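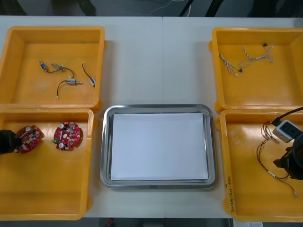
The siege of Drurach gets four pages in most accounts of the late frontier, and nearly all of it comes from one man. The chronicler of Puslow wrote two generations after the event, for a patron whose family claimed descent from the garrison commander. He says the town fell because the auxiliaries on the north wall opened a gate at night. I think we should stop repeating this.

My objection is a simple one. The chronicler tells the same story about two other towns, in close to the same words. In each case the gate is opened by foreign troops, the commander dies sword in hand, and the bishop gives a speech. When a writer uses a scene three times, the scene tells us what his readers expected to hear about foreign soldiers. It tells us very little about the gate.

The usual reply is that we have nothing else. That was fair when Pálfi put together his edition of the text, but it is less fair now. The Hokcombe catalog of frontier coins lists 2,784 pieces from the town and its fields, and the run does not stop at the year of the siege. Small bronze keeps turning up in the same streets for decades afterward. The grain store on the north side was repaired, with the old floor left in place. A town that was sacked and emptied, as the chronicle has it, should look different.

Onni Seppälä has argued that the coins only show squatters living in the ruins. I don't find this convincing. Squatters do not usually repair a public grain store, and they do not keep up a cemetery in orderly rows. A negotiated surrender fits the evidence better - the kind in which most people stayed, paid their taxes to someone new, and went on arguing over field boundaries.

I can't prove that. The excavated area is small, and the south quarter lies under modern houses. But textbooks still print the open gate as fact, usually without a footnote, and students learn from it that auxiliaries were disloyal by nature. An editor preparing a new edition could fix this with one added sentence naming the source and its date.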